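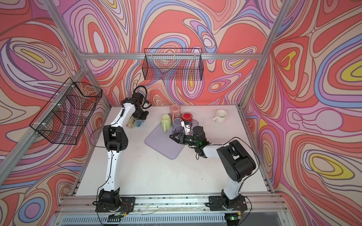 Mugs, mats and wire baskets: how I stopped losing the worktop

I have a weakness for mugs. There, I've said it. Pale green, lavender, bright red, a speckled pink one I'm very fond of – none of them match and I wouldn't have it any other way. The trouble is that mugs are awkward things. They don't stack safely, the handles stick out, and a few of them left out overnight will take over a whole table. So these are the habits that have stuck with me, in no particular order.

Put the mat down at an angle

I used to line my silicone drying mat up neatly with the edge of the worktop, and it always seemed to be in the way of something. Now the lavender one goes down diagonally and I get a useful triangle of clear space in front of it. It looks a bit careless, but who's looking? A mat with ridges is far better than a flat one if you stand your mugs upside down, as the air can get under the rims. Give it a scrub with washing-up liquid and an old nailbrush once a week. If it has gone cloudy with limescale, soak it in warm water with a good glug of white vinegar and leave it while you have your lunch.

My first mat was a Drullar, bought in a hurry, and it curled at the corners from the day I got it. Rolling it the other way round and holding it with a rubber band overnight flattened it nicely, so try that before you throw one out.

Fill from the back corner

When I put mugs down I start in the far corner, where the two walls meet, and work outwards. It's the bit of table you never use for chopping or rolling anyway. Tall ones go at the back. And turn the handles! I turn all mine the same way if I can be bothered, and at the very least I make sure no handle is hooked behind its neighbour. That's how I lost the handle off a lovely old Szabó mug one December, pulling out the one next to it.

Tight is fine for dry mugs. For ones that are still dripping, leave a finger's width between them or you'll find a ring on the table underneath.

Get a basket on the wall

Wire mesh baskets are the best thing I've done for the worktop. You can see what's in them, crumbs fall straight through and they wipe down in seconds. I like a smaller one over the back of the table and a bigger one at the side, within reach of where I stand. Tea towels in one, tea bags and filters in the other. Keep heavy jars out of them.

A few notes on hanging one:

Hold the basket up and pretend to use it first. Mine would have caught the tallest mug every time if I'd put it where I first marked it.
Clips are handy as you can take the whole basket off and rinse it in the sink. Check the weight limit on the packet, and stay well under it.
If you're screwing into a wall, buy proper plugs. My neighbour Dénes Deák lent me his Rollex drill and then, when he saw what I was doing with it, did the job himself.
Tuck a folded cloth in the bottom if small things slip through the mesh.
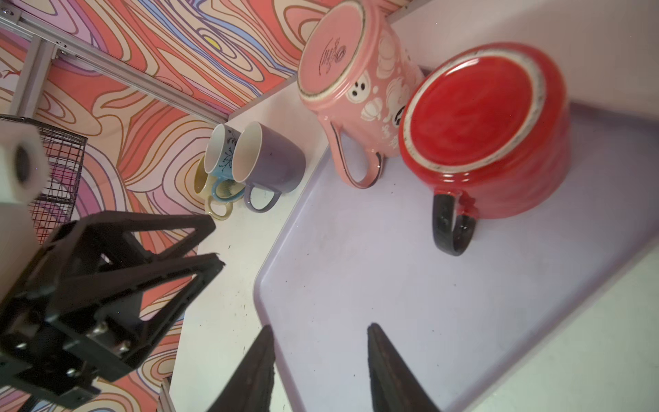
The back corner, with the light blue botanical mug and a wire basket behind.

Tea stains

Bicarbonate of soda and a drop of water, made into a paste, rubbed round with a damp cloth. It works on every plain white inside I've tried it on. Go gently on anything with a printed pattern, and don't let the paste dry on it – Irén Sipos wrote in after my last page on this to say she'd dulled a gold rim that way, so leave gilding alone altogether.

For a big batch I make the soaking water in the washing-up bowl: 300 ml of white vinegar, topped up with warm water until the mugs are covered. Half an hour, then a proper rinse.

Busy walls, plain table

A loud, swirly wallpaper in coral and lilac can take any colour of mug you put in front of it, I find, as long as the table is plain. White shows every speck, mind you, so keep a dry cloth handy and give it a quick wipe before the mat goes back down.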